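Speaker notes: Teaching household robotics in simulation
Presented by Analyn Cruzado, Department of Engineering, Drinville College
October 2, 2019

Opening (keep short; the chair will already have given names and titles)

Good afternoon. I am speaking on behalf of the teaching team for the second-year robotics module at Drinville. My colleagues Orestis Margaritis and Tanvir Cassim wrote most of the coursework, and Tanvir will join me for questions. The slides will be placed on the college pages with these notes.

The module is called Robots in the Home. It was approved in August of last year and has now been taught once in full. There were 22 students on the register, working in pairs, and each pair was asked to plan, build and present a simulated task for a two-armed robot inside a house. The whole of the assessed work was done in simulation. I will say why, then how the term was arranged, and then I will spend most of my time on what the students found difficult.

Why simulation

The department owns one robot arm. It is well looked after and it is booked by final-year students for most of the year. A class of second-years could not have been given fair access to it, and we did not wish to set work that depended on who reached the booking sheet first.

[Pause. Mention the timetable slide only if the projector is behaving.]

There was a teaching reason as well. Students at this stage tend to think of a robot as an arm on a bench. We wanted them to think about the house: corridors, thresholds, doors left open at awkward angles, furniture in places where a designer would not have put it. In the simulator, which we call Zisturero within the department, a pair can change the whole floor plan before lunch and run the same task again in the afternoon.

How the term was arranged

The first part of the term was given to movement alone. Students drove the robot through a plain house by hand until they were comfortable with its width and its turning. No grasping was permitted in this part, and the marking reflected that.

In the second part each pair received a brief from one of two sets. The Brullach set concerned moving between rooms. The Dmytriv set concerned handling objects once in a room. Pairs could ask to exchange briefs during the first week, and 2 pairs did so. Both sets carried the same marks.

The third part was the report and the presentation. Every pair kept a run log, in which each attempt was entered with the settings used, the result, and a sentence in plain words on what the students believed had happened. Over the term the class entered 1,032 attempts. I would draw attention to that sentence in plain words. Several students told us that they had found it tiresome, and the external marker, Dr Anwara Kumarasinghe, found it the most useful part of the log when she came to read them.

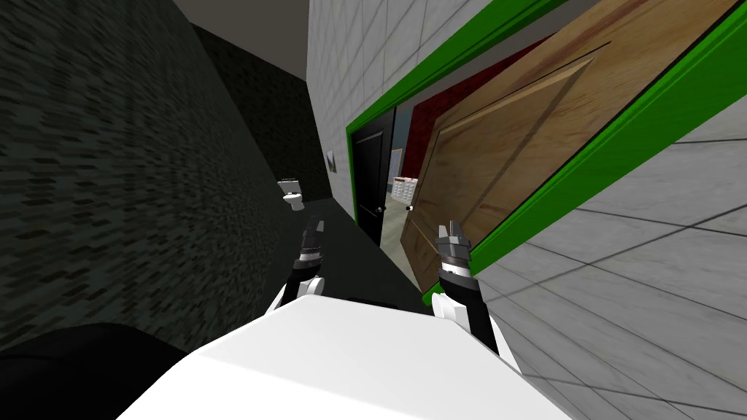

What the students found difficult

The first difficulty was the point of view. When students watched the robot from above, as one watches a board game, they planned sensible routes with little trouble. When they were asked to work from the robot's own view, many of those routes fell apart. They lost track of how far the arms reached in front of the body. They misjudged doorways. We now introduce the robot's own view in the first week, where last year it came in the fourth.

The second was the angle of that view. A simulated body can lean or tip, and the view tips with it. Students who had written code on the quiet belief that walls are upright found that their programs no longer recognised a wall. Octavio Condori, who supervises the practical sessions, has since written a short exercise on this point — it asks students to find the direction of the floor before they attempt anything else. It is in the handout, on the second sheet.

The third was doors. I had expected grasping to cause the most trouble, and I was wrong. A door takes up space that changes. It may hide another door, or it may leave a gap that looks wide enough and is too narrow for the shoulders. The Brullach briefs had been marked as the easier set in our planning papers, and we have removed that remark.

[If time is short, skip to Marking.]

The fourth was the randomised house. For the later sessions the simulator was permitted to choose wall finishes, colours and the placing of large items by itself. The class disliked this at first. Rooms came out in odd colours, and household fittings were put where no builder would put them. One pair asked formally whether such a layout could be withdrawn as unfair. We considered the request and declined it. The purpose of the sessions was to find out whether a program relied on the house being familiar, and a tidy house would not have shown it. The pair in question rewrote their room-finding step and received a good mark.

Marking

The module is marked out of 200. Half of the marks are for the run log and report, and the remainder are divided between the working task and the presentation. A task that fails can still earn a good mark if the log shows a careful account of the failure. Staff were asked to apply this strictly, and a sample of scripts was read twice.

There was some concern in the department that students would choose very simple tasks in order to be safe. In practice the opposite caused us more work. Several pairs took on too much and had to be advised to reduce their plans. From this year a plan must be signed by a member of staff before the second part begins.

Changes for the present year

The log template has been shortened. The two sets of briefs will be kept, with fewer rooms in the early ones. Orestis Margaritis is preparing a small number of tasks that can be moved from the simulator to the real arm, so that students who wish to see their work on a bench may do so outside the assessed sessions. Places will be limited and will be offered by written request.

Colleagues from other colleges who would like the briefs, the log template or Mr Condori's exercise are welcome to leave an address with Tanvir at the end of the session. We ask only that any corrections be sent back to us.

[Questions. Tanvir to take those on software and computer room access.]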